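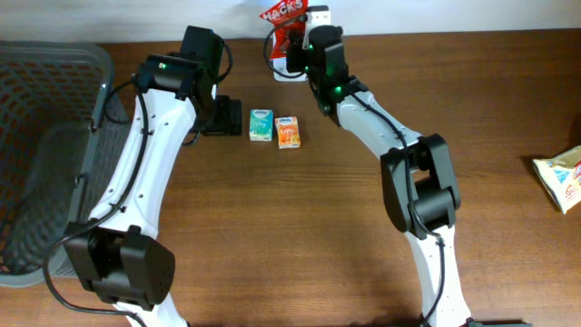 A table that gets used every day collects things, and I have long since stopped trying to prevent it. What I do instead is run a basket alongside the table, and this page is my long answer to everyone who has asked how that works in practice, from the choosing of the basket to the waxing of the wood. You will see that mine is a plain grey plastic one with holes in the sides and the floor, kept over at the left, and that the tissues stand in the middle, two small boxes upright and side by side. Those are the two things I start from every time. The tissues live on the table, so they stay. Nearly everything else is a visitor and goes through the basket.

What you need

One basket with open sides, large enough to take a day's worth of clutter and small enough to carry on one hip
Two soft cotton cloths, old pillowcase for preference
A bowl of warm water with a very small drop of washing-up liquid in it
Furniture wax, if the wood is looking thirsty
A few scraps of felt
A cup of tea, optional but I have never managed without

Choosing the basket

I have been through a good many baskets. The first was wicker, a lovely thing from the market in Kurkthorpe, and it shed little bits of itself into every corner and left a ring of scratches wherever I put it down. Plastic is less romantic but it washes, it weighs next to nothing and it doesn't snag a cardigan. Holes in the sides are well worth having. You can see what is in there without tipping the whole lot out, and on the days when you put in a damp cloth or a wet glove (we all do it) the air can get round it.

Look for holes in the floor as well. Crumbs, pencil shavings and that mysterious grit that comes off children all drop straight through, and you can give the basket a shake over the back step and be done. On a wooden table there is a small pleasure in it too, as you can see the colour of the wood coming up through the bottom. When you can see wood through the floor of the basket, there is still room in it, and when you can't, it is time to take it for a walk round the house.

Run your hand under the base before you buy. Some of the cheaper ones have a rough nub of plastic in the middle where they came out of the mould, and that nub will draw a line across a polished table as neatly as a compass. If you already own one like that, rub the nub down with fine paper. I use 800 grit and then 2,000, which is more than it strictly deserves, but I had both in the drawer.

Step one: decide what lives on the table

Do this sitting down, and do it with whoever else uses the table, or you will be doing it again in a fortnight. The question to ask of each thing is whether somebody reaches for it most days while sitting there. Tissues pass easily in our house, particularly in February. The salt passes. The fruit bowl passed until we noticed that we only ever ate the fruit when it was on the dresser, so now it lives on the dresser.

Try to keep the list short. My sister-in-law Mirjam allows herself a single vase and I think that is rather severe, but her table is a joy to sit down at, and I do think of it when I am about to argue for the pepper mill, the sugar, the coasters and the pot of pens all at once.

Step two: give those things a fixed spot

The middle of the table is best for anything that more than one person reaches for. Things near the edge get elbowed. I stand small tissue boxes on end, as they take up far less of the table that way, and I put two together so that one can't go wandering off on its own to the bedroom. If yours are very light and inclined to topple when you pull a tissue, loosen the first few before you stand the box up. Slide a finger in through the slot and fluff them a bit. The trouble is nearly always that they are packed too tightly at the start, and by the time you are a quarter of the way down they come out beautifully.

A word on position if your table is pushed up near a wall, and especially if the wall is a pale one. Leave a hand's width behind. You want to be able to get a cloth down there, and chair backs and table edges will mark pale paint sooner than you would believe.

Step three: sweep into the basket

Now for the actual clearing, and this is the quick part. Stand the basket at one end, whichever end is nearer the door, and work towards it from the other. Pick up each thing that isn't on your list and put it in. Don't sort. Don't read the letter, don't try the pen to see whether it still works, and whatever you do don't sit down with the seed catalogue. Heavy things go in first if you can manage it, so that the spectacles don't end up under the dictionary. Anything with liquid in it goes straight to the kitchen by hand - I once put half a mug of coffee into the basket without looking, and with holes in the floor you can imagine how far that got.

Lift things as you go. It is tempting to drag them along, and a great many of the fine scratches on a tabletop come from sliding a bowl or a laptop along with a grain or two of sand trapped underneath.

Step four: wipe with the grain

Take the first cloth, dip it in the bowl and wring it out until you think it is dry, then wring it out once more. Wipe in long strokes in the direction the grain runs. Reddish-brown woods like ours show every circular smear when the light comes in low, and a straight wipe simply disappears. Move the tissue boxes off while you do the middle and put them back only when the wood is properly dry. They are cardboard, after all, and a damp table will soften the bottoms and may leave a pale patch on the wood as well.

Follow with the second cloth, dry, before the damp has had a chance to sit. If there is something sticky, lay the damp cloth over it for the time it takes to fill the kettle and then try again. Please don't go at it with a fingernail or a knife.

For white rings from hot cups, a dab of wax on a soft cloth and a good deal of patient rubbing will shift the newer ones. The older ones I have decided to be fond of.

Step five: wax, now and again

You don't need to do this each time, or even each month. Put a drop of water on the surface somewhere unimportant. If it sits up in a bead, leave well alone. If it spreads and darkens the wood, wipe it up and get the wax out. This is for a table with a waxed finish, I should say. If yours is varnished or lacquered then a damp wipe and a dry wipe are all it wants, and if you don't know which you have, ask wherever you bought it before you put anything on.

I use Grullik, the tin with the awkward lid, which I get from Fankhauser when I am passing. Any decent plain furniture wax will do the same job. Use less than you think. A piece the size of a hazelnut does me for one end of the table, rubbed in along the grain, left while I do something else, and then buffed with a clean bit of pillowcase until the cloth stops dragging. Keep everybody's elbows off it until the evening.

While the table is bare for waxing, stick your scraps of felt under anything that lives there and has a hard base. Press them on firmly and give the glue overnight to settle. They do come off eventually and get trodden into the rug, so check them whenever you have the wax out.

Step six: take the basket round

This is the step people skip, and then they write and tell me that they now have a tidy table and a dreadful basket. Carry it through the house and put things down where they belong, one room at a time. Anything that belongs to another person goes on that person's bed. I have found this more persuasive than any amount of asking. Anything that doesn't seem to belong anywhere can ride round once more tomorrow, and after three trips it either gets a home or goes in the box for the charity shop.

Then bring the basket back and stand it where it was. If you are having people to eat you will naturally want it out of sight, and under the stairs does nicely, but for ordinary days I like it on the table itself, at the end where we don't sit. Out of the way it gets forgotten, and the post goes back to being dealt out across the wood like a hand of cards.

A few things I have been asked

Rupert Rainer wanted to know whether two baskets would be better than one. I tried it for a whole winter and all it gave me was twice as much to carry round. If you have a very long table you might feel differently.

Devendra Kaushik has a glass-topped table and asked whether any of this applies. The basket part certainly does. Leave out the wax!

To wash the basket, stand it in the bath, run the shower over it and go round the holes with an old toothbrush. Let it drain upside down and dry the rim with a towel before it goes anywhere near the table again, as that is where the water hides. I do mine when I change the beds, or when I notice jam.

Page last changed 6/7/21, to add the bit about rubbing down the base.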